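Tendon or nerve? Ring finger wont straighten all the way after a cut 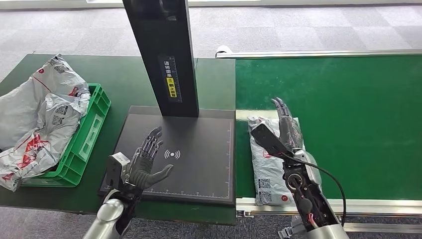
Posted by Sneha Bansal, 4/4/25

Sliced the palm side of my ring finger in February, opening a can. Urgent care put in stitches, said no tendon damage, go home. Stitches came out on day 13. Cut looks great. Finger does not go flat. If I lay my hand on the kitchen counter, palm up, the middle knuckle stays bent and there's a gap under it I could slide a pencil through.

No numbness. Can make a fist, a bit stiff in the mornings. I type all day and play piano (badly) so this is getting old.

Do I need a surgeon or do I just stretch it? The hand clinic near me wants 890 for a first visit because I haven't met my deductible. Would rather not if this is a wait and see thing.

2 replies

Bjartur Blöndal

Not a doctor. Had nearly the same thing, left hand, broken glass.

Mine was scar tissue plus me babying it. You keep a finger curled for weeks because it hurts, and the joint tightens up. A therapist told me the middle knuckle is the worst one for this.

You can bend it and you have feeling, so that's good news, but get someone to look. Urgent care checks are quick and a partial tendon cut can get missed. Call your regular doctor first, mine wrote a referral straight to a hand therapist and I skipped the surgeon completly. Paid 80 a visit. Ask the front desk what the self pay price is before you give them your insurance card, sometimes it's lower.

What I got told to do:
Warm water soak, few minutes.
Scar massage with plain lotion, small circles, press firmly. Only once the skin is fully closed.
Hold the finger below the middle knuckle and bend just the tip.
Gentle push toward straight with the other hand, hold, let go. Should feel like a pull. Sharp pain means stop.
Splint at night. Mine was custom, don't buy a random one off the internet until somebody has measured you.

Slow. Took 13 weeks before it went flat on a table and it's still stiff when it's cold out. Don't sit on this though, the longer it stays bent the harder it is to get back. If it suddenly won't bend, or goes numb, or gets red and hot and swollen, go in the same day.

Piano was fine for me btw, therapist liked it. Slow scales.

Flalumby

same thing happened to my brother in law, his went away by itself. vitamin E oil on the scar. he did his thumb tho so maybe diffrent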